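Wallar Support
Ticket: Small square whiteboard will not wipe clean (ghosting)
Category: Boards and accessories
Status: Closed, resolved
Opened: October 5, 2022

Customer message

I bought the small square Wallar board with the black border in February. We use it for the shopping list and the chore list. For the first few months the felt eraser took everything off in one pass. Now it leaves gray smudges, mostly in the middle and toward the bottom where we write the most. I can still make out old words in strong light. Pressing harder spreads the gray around. I have not used anything on it except the eraser and, twice, a damp paper towel. Is the surface worn out, or can it be fixed? I would rather not buy another one.

Support reply 1

Thank you for the details. Smudging in the most used area is usually ink residue and not wear. Before we suggest a cleaner, please tell us:

Which markers you use, and whether they are all the same brand.
How long writing normally stays on the board.
Whether the surface feels rough anywhere when you run a fingertip over it.
Whether the eraser has ever been cleaned.

Customer reply

Markers are mixed. Most came in a pack from Protside, and there are a couple of older ones from a drawer. The list stays up for a week, sometimes 10 days. The surface feels smooth all over. I have never cleaned the eraser and did not know you could.
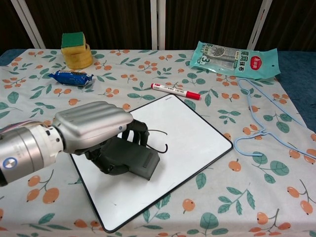
The board is normally on the side of the fridge, but I take it down when I want to clean it properly. I tried again this morning on the dining table with the eraser only, and what you see is as far as it gets. The middle and lower part still have faint marks. I held off on using the sponge with the green pad because I was not sure it was safe, and I have not tried the gray cloths in the teal pack either. Please tell me which of those I can use. The marker with the red cap is the one we pick up most often.

Support reply 2

Please do not use the green side of the sponge. It is a scouring pad and will put fine scratches in the coating, and ink settles in scratches for good. The plain yellow side is fine if it is new and has no dish soap in it. A soft cloth is better. If the cloths in your pack are plain and dry, they will do.

Steps, in this order:

1. Tap the eraser against the edge of a trash can outdoors, then vacuum the felt. If it is still gray and shiny afterward, replace it. A loaded eraser puts old ink back on the board.
2. Write over the worst marks with a fresh dry erase marker and wipe at once with a clean part of the cloth. The solvent in new ink loosens old ink.
3. Put a little rubbing alcohol on the cloth, not on the board. Wipe in one direction, top to bottom. Keep it off the border and the printed label near the corner.
4. Wipe with a cloth dampened with plain water, then dry fully. Leave the board for 2 hours before writing on it.

If marks remain, repeat steps 3 and 4 once. Please don't use furniture polish, steel wool or powder cleanser.

Customer reply

Done. The vacuum got a surprising amount out of the eraser. Step 2 took off most of the marks and the alcohol got the rest, except for one thin line near the bottom corner that was only visible at an angle. It went on the second round. I threw out the drawer markers. One of them said permanent in very small letters.

Support note

Cause: residue from long dwell time, dirty eraser, one permanent marker in use. Surface not damaged. No replacement sent. Customer advised to wipe the board fully once a week and clean the eraser monthly. Ticket closed.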